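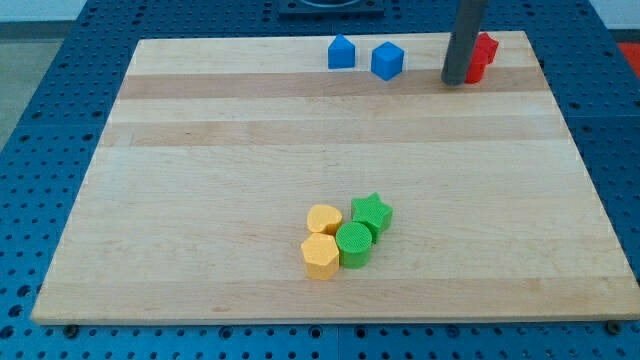 Blue shapes on a wooden board

Lalero Early Learning Project
Progress report to the Hamada Fund, April 2025
Prepared by Fouzia Magsi

Enrollment stands at 37 children across our 2 sites, Eritport and Zandeck. Eritport is full and has a short waiting list. Zandeck still has places in the afternoon group, and we are putting up notices at the clinic and the bus station.

Attendance dipped in February when the Zandeck road was closed for repairs. Families on the far side could not reach us on foot, so Lensa Gebremichael ran a morning group in the church hall until the road opened again. Hall rent came to $225, which we have charged to the contingency line.

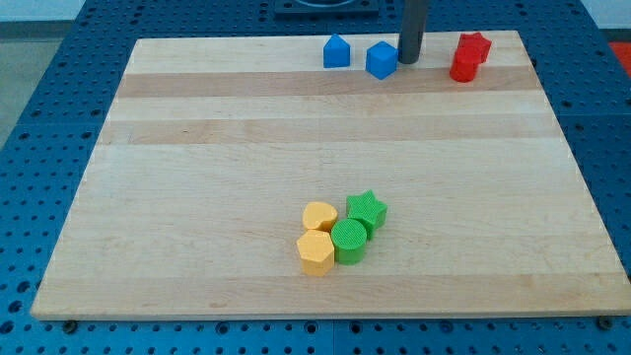

Staff training is behind plan. We had budgeted for 20 hours per assistant and have delivered a little over half of that – the outside trainer moved away and we have not found a replacement at the same rate. Lensa is covering the sessions on early counting and story time. First aid still has to be booked.

Parent evenings are going better than expected at Eritport. At Zandeck the turnout is low, and parents have asked for a Saturday slot instead. We would need to pay for extra cleaning to do that.

Spending is within budget apart from heating, where the winter bill was higher than last year's. We ask the Fund to let us move unspent training money to cover the gap. Receipts are attached.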